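Buying two arms on a small budget

Firouzeh Mirzaei plans the equipment for Kornari, a small laboratory that tests drink packaging. In September she must decide if they order a second bench.

"The arms are the easy part of the budget," she says. "I made my first plan only with arms, and this was my mistake."

She had forgotten the spare fingers, the cables and the service contract with Broteo. Together they came to 3,000 euros. Now she keeps 2,000 euros free for each bench and does not touch it before the third month.

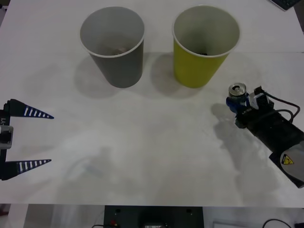

Would she lease the next pair instead of buying?

"For 2 years, maybe. After this time the lease costs us more than the arms."

She expects the offer from Cekard on Monday.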